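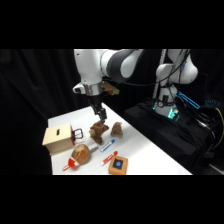
A customer who bought two of these wanted it on record that the box is the best part, that the stuff inside is "a drawer somebody emptied," and that she would like a third.

We have put it on record. It is also a fair description of the product.

Zumen Odd Lot
Mixed tabletop assortment with box
Item 491
$91.00
In stock, ships with Sendby

Overview | What's in it | The box | Sizes and care | Shipping | Comments

Overview

The Odd Lot is a set of small things that don't go together. You get some soft ones, some hard ones, some that roll off the table the moment you turn your back, and a wooden box to put them in. People use it for sorting, for packing and unpacking, for guessing games, for vocabulary practice, and for keeping a child at the other end of the table while the adults finish a phone call.

Most sorting sets are sold with the answer built in. Red ones here, blue ones there, everything the same shape and the same weight, finished in four minutes. We sold a set like that for a couple of years and it came back a lot, usually in perfect condition. The Odd Lot has no right answer. You can sort it by color, by softness, by what belongs in a kitchen, by what you would save from a flood. Two people working on the same table will be arguing by the second item.

Zumen packs the lots and Grullon sells them. If you have a complaint about the contents, it goes to Zumen. If you have a complaint about this page, that's us.

What's in it

No two lots match exactly. Each one holds at least 13 pieces, drawn from the groups below. We don't take requests, although people make them, sometimes at length.

Plush. Brown, mostly. There is a lumpy fuzzy fellow with a rounded bit on one side that could be a head or could be a paw, depending on which way up he lands and how charitable you feel. There is also a cone-shaped one with ridges like scales, coming to a point. We call it the pinecone. Zumen's packing list calls it "cone, soft," and we have stopped asking.

Round things. The brown round piece has been called a coconut, a bread roll and, in one long email, a potato. The packing list says "round, brown." It goes in the food pile or the forest pile, and it has ended more sorting sessions than any other piece we carry.

Markers. Dry-erase markers, assorted. These are ordinary office markers and they do write, so decide before you start whether you want them writing. Caps come off easily enough for a determined four-year-old. If your table is dear to you, tape them.

Blocks. Small and brown, about the size you would expect a small block to be. Some have a colored patch on top. Blocks are the easiest pieces in the lot to pick up, and beginners should get one early for morale.

Filler. Every lot has one or two pieces that fit none of the above. Please don't write to tell us yours is missing its other half. It never had one. 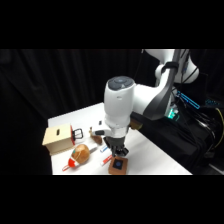 Markers are the only part my group fights over, one teacher wrote to us, and she asked whether we would consider selling a lot made up entirely of markers.

We would not. That is called a box of markers and you can get it at any office store.

She did have a point about replacements, though. Markers dry out, get lent, and walk home in pockets. Any standard dry-erase marker will take the empty spot, and the set doesn't care what brand it is. What matters is that you have more than one and that they look alike from across the room, since telling near-twins apart is half the exercise. A marker with a blue band and a marker with a red one, lying side by side at a slant, will sort the careful people from the fast people right away.

The box

Everybody likes the box. We have made our peace with this.

It is pale plywood with finger joints at the corners, the kind that interlock like two hands refusing to let go. The front has a narrow slot near the top. One side has a red panel, and on that side there is a black metal handle that stands well out, so you can get a whole adult hand through it, or a child's hand in a winter glove.

The slot gets more questions than the rest of the product put together. It will take a folded card, a label or a slip of paper with the next task written on it. It will not take the coconut. Please stop trying to get the coconut through it; the plywood is thin there and we have run low on replacement fronts.

The box is sold as storage and as part of the game. Some people stand it at the far end of the table and make everything travel the full distance. Some set it on the floor and treat it as a basketball hoop. The plush survives this very well. The handle is for lifting the box by, with the lot inside it. It was not made for a passenger.

Assembly: none. It arrives glued and square. An earlier version came flat, with pegs, and we would prefer to leave it there.

Setting it out

White or pale surfaces work best. Brown pieces on a brown table disappear, and then you are playing a different game. A plain white cloth is fine, and wrinkles don't matter much unless you are trying to stand the markers on end. A cloth also keeps the round pieces from wandering and saves you from the noise, which on a bare table is considerable -- a dropped marker sounds like a dropped marker, but a dropped block sounds like a bill.

Leave gaps. The usual mistake is to tip the box over and start from the heap. A heap is good for rummaging and bad for nearly everything else. Spread the pieces so that each one can be picked up without nudging its neighbor, and put things that look alike close together but not touching.

Start with the soft pieces. They forgive a clumsy grip and stay where they land. Move on to the block, then the markers, and leave anything round until people have warmed up. If you are working with small children, reverse all of this, as they will go for the round one first anyway and you may as well look as if you planned it. 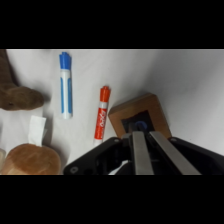 Angle is worth playing with as well. Lay one marker straight and tilt the next one a little, and the second takes more thought to pick up cleanly than the first. Printed lettering along the barrel, such as the word Expo on an orange one, gives readers something to work with: find the word, turn it so it reads left to right, put it back the way it was. That last step is harder than it sounds and has humbled several grown people in our office.

For a longer session, try putting the whole table back as you found it from memory. You may take a photo first. You may not look at it until everyone has agreed that the pinecone was definitely on the left.

Sizes and care

The Odd Lot comes in one size. The Zanetti box, sold separately, is deeper and takes two lots, if you have decided that what your home needs is more of this. It has the same handle. It does not have the slot, and yes, we hear about that too.

Plush: spot clean with a damp cloth. Don't machine wash. The fuzz mats down and the lumpy one gets lumpier, which we had assumed was impossible.

Blocks: wipe and dry. Don't soak.

Markers: caps on, store flat.

Box: dust it. A drop of dish soap on a cloth will take marker off the red panel if you get to it the same day. Marker on bare plywood is there for good, and you may want to write something nice.

The set is not meant for children under three. The filler pieces in particular are the size that small children find interesting, in the way we would all rather they didn't.

Shipping and returns

Orders placed before noon on Thursday go out with Sendby that week. Orders placed after noon on Thursday go out the week after, no matter how warmly you write to us. The carton is plain and does not rattle much.

Returns are accepted within a month if the pieces are all there. We check them against the packing slip taped under the lid of the carton, so keep the slip. We have been sent back lots with a real pinecone, somebody's good scissors and, one June, a sandwich. Of the 1,884 lots shipped so far, most have stayed where we sent them.

Missing a piece? Write to the Grullon desk with the item number and tell us what isn't there. If you don't know what it was called, describe it. We will know. "The brown one" is not enough to go on.

Comments

Bought for my mother, who has strong opinions and needed somewhere to put them. She has sorted it eleven different ways and won't let anyone touch the round one.

Four stars. Good box. My son says the lumpy one is a bear and my daughter says it's a shoe. Could the listing please settle this?

Reply from Grullon: It could not.

Does the handle come in any other color?

Reply from Grullon: No. Black only, on both boxes.

We use ours in a waiting room. The markers were gone in two days, and everything else is still here, including some things that weren't in it when it came.

Will the Zanetti fit on a standard bookshelf? Mine are pretty shallow.

Reply from Grullon: Turn it so the handle faces out and measure to the end of the handle before you order. Most people measure only the box.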